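Olmedo Reading Room
Progress report to the Plakport Fund
May 6, 2018
Prepared by Zawadi Waweru

The children's corner is open, which is more than I could say in my last report. Your grant has so far paid for shelving, paint and 800 picture books, most of them now bearing the marks of heavy research by the under-fives.
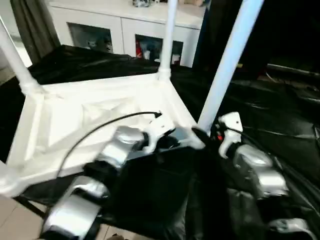 Story hour draws 20 children on a good Saturday and 15 on a wet one. We planned for fewer and bought snacks accordingly. I have revised the snack line upward and would ask you to look kindly on it.

The catalog is behind. Trerex sold us software that files every book by an author named "The," and their help desk is still thinking it over. Meanwhile we use index cards — they have not crashed yet.

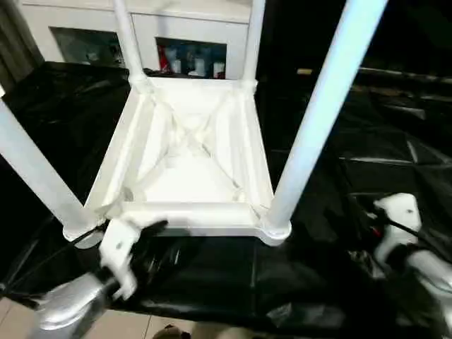
The Kokunport branch has asked to borrow 21 titles for the summer. I said yes, with a due date in July and low hopes. The second payment will go to large-print books and a better lock for the book drop.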